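The Last Wash at Culik Street

The launderette on Culik Street was due to close on a Tuesday, and the woman who had run it for nineteen years came in at six as usual and put the lights on.

There was no reason to come in at six. The notice had been on the door since before Easter and most of the regulars had already moved their custom to the place by the station, or bought machines of their own. But she had woken at five, and at home there was only the kitchen to sit in.

She filled the kettle in the back room and went through the post. There was a letter from Haque, the letting agents, reminding her that the keys were to be handed over by noon on the following day. There was a catalogue from Trornex, who sold dryers, addressed to the man who had owned the place before her. She had written to them twice to say he was dead. She put the catalogue in the bin and the letter in her coat.

At twenty past seven a man came in with a holdall. She had not seen him before. He was in his sixties, in a good jacket that was too big for him, and he stood reading the price list for a long time.

"Is it still two pounds for the soap?" he asked.

"You can have the soap," she said. "I've got a box to get rid of."

He thanked her and put the holdall on the bench. What came out of it was all women's clothing: blouses, a blue cardigan, a nightdress, several pairs of thick tights. He did it carefully, checking each pocket. From the cardigan he took a bus ticket and a folded tissue. He put the tissue in the bin and the ticket in his wallet.

She went back to her tea. She had seen a good deal of this sort of thing over the years and had learned to leave people to it. Students cried in launderettes, and so did men who had just moved out. They seemed to find it easier with the noise going.

When she came out again the wash was running and he was sitting opposite it with his hands on his knees.

"My sister's," he said. "The charity shop won't take them unless they're clean. Well, they are clean. She was very clean. But they've been in a cupboard since October."

"They'll want them ironed as well, I expect."

"Will they?"

"Some do. I'd do the blouses."

He thought about this. "I haven't got an iron," he said. "I send my shirts out."

She had an iron in the back. She had done service washes until her wrist went, and the board was still up, with a pile of old magazines on it. She moved the magazines.

It took most of the morning. He put the clothes through the dryer in 2 loads, though they would have gone in one, and carried them through to her over his arm. She ironed and he folded. He was bad at it to begin with. She showed him how to bring the sleeves in behind, and after that he was slow but quite neat.

He told her his sister had lived in Condimen, up on the coast, and had taught the piano to children who did not want to learn it. She had left him 3,835 pounds and a cat. The cat had gone to a neighbour. He had not decided about the money.

"Have a holiday," she said.

"That's what she'd have said. She'd have been annoyed at me for doing this, too. She'd have put the lot in the dustbin."

"Why don't you, then?"

He finished the sleeve he was on. "I wanted to see them all once," he said.

She told him about the shop then, which she had not meant to do. She told him that the rent had gone up and the gas had gone up, that for a while she had paid the one out of her savings and then the other -- and that one evening she had sat down with a pencil and found she had 103 pounds left for the month. She had not told her son that figure. It was easy enough to say to a stranger with a nightdress over his arm.

"What will you do?" he asked.

"Sleep in," she said. "If I can get the hang of it."

At half past eleven he packed everything back into the holdall except the blue cardigan, which he held for a moment and then put on the bench. He asked whether she would like it. She said it was not her colour. He nodded and packed it with the rest, and then took it out again and put it inside his jacket.

When he had gone she wiped down the tops of the machines and emptied the lint traps. She left the doors open, as she did every night, so that the drums could air. She unplugged the iron. Then she sat on the bench and waited for it to be noon, and when it was she found that she was not ready, and made another pot of tea.
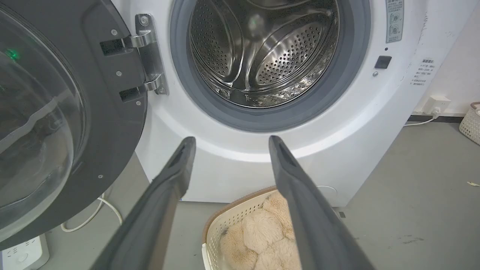
Door open, drum airing.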